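### 4.2 Hospitality and the Reception of Visiting Preachers

The congregations studied in Limska treat the arrival of a visiting preacher as a public event with two hosts: the local religious council and the household that provides lodging. Whitlock and Nugroho have described a similar division in the coastal towns, where the council issues the invitation and the family bears most of the cost. Our interviews support this account in part. Of the six congregations in the sample, four placed the duty of lodging with a single family for the whole visit, while two moved the guest from house to house.

The choice had clear effects on the content of the visit. Where one family hosted throughout, private questions on marriage, debt and inheritance were usually put to the preacher in the evening - often after the formal sermon had ended - and the host decided who was admitted. Where the guest moved between houses, such questions were raised more openly, and elders from the Kondarwood road settlements reported that younger members felt freer to speak.

Gifts at departure followed a common pattern. Cash was given by the council, and food or clothing by the household. Govindasamy treats the household gift as a form of payment. Our respondents rejected that reading, and several stated that a garment should be given even when the preacher has declined money. Knitted items are among the goods that respondents named as suitable (Figure 6).

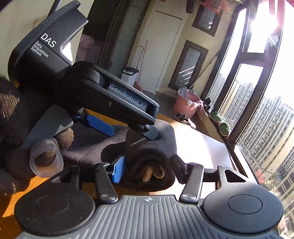
**Figure 6.** Rolled knitted garment standing on a wooden table.

The timing of the gift also differed. In the Nzioka congregation it was handed over before the final prayer, in the presence of the elders. Elsewhere it was given at the door. Leung and Goh link public giving to rivalry between families, but we found little evidence of this outside the month of May, when several preachers may visit the same town.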